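# Bokard

A list of words and short phrases used in bedtime stories, with notes on how often each one turns up and at what age readers tend to meet it. 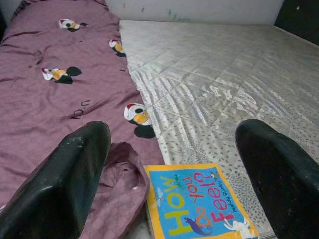
Photo: Eyerusalem Abera

Bokard was put together for people who write, edit or translate picture books. It holds 1408 entries taken from 192 stories, all of them written in English for children under eight. The stories themselves are not included, only the entries and their counts.

## Files

- `entries.csv` - the main list, one entry per row
- `stories.csv` - story codes, length in words and reading band
- `dropped.txt` - entries removed since the first release
- `NOTES.md` - spelling decisions, in the order they were made

## Columns in `entries.csv`

| Column | Meaning |
|---|---|
| `entry` | word or phrase, lower case |
| `type` | `word` or `phrase` |
| `stories` | number of stories it appears in |
| `rate` | uses per 1000 words |
| `band` | lowest reading band where it appears |

Bands run from A (read aloud by an adult) to D (read alone). They came from the Tekleab list and were checked by hand. Where two readers disagreed, the lower band was kept.

## Spelling

British spelling is used throughout. "Grey" and "gray" are merged under "grey". "Goodnight" and "good night" are kept apart, as writers use them differently - the first mostly as a greeting, the second inside longer sentences.

Sound words are a mess. "Shh", "shhh" and "sssh" are all under "shh", but "hush" has its own row.

## Known problems

- Names of characters were taken out, but a few that are also common words (Rose, Robin) may still raise the counts.
- Rhyming stories are over-represented in band A.
- `rate` is blank for phrases in the Presar stories. The word counts for those were lost and have not been redone.

## Changes

**1.2** - 1129 entries rechecked against the stories. Band D split from band C.

**1.1** - Phrases added. Wukow export removed, as it broke on apostrophes.

Corrections can be sent as a pull request against `entries.csv`. Please give the story code with each one.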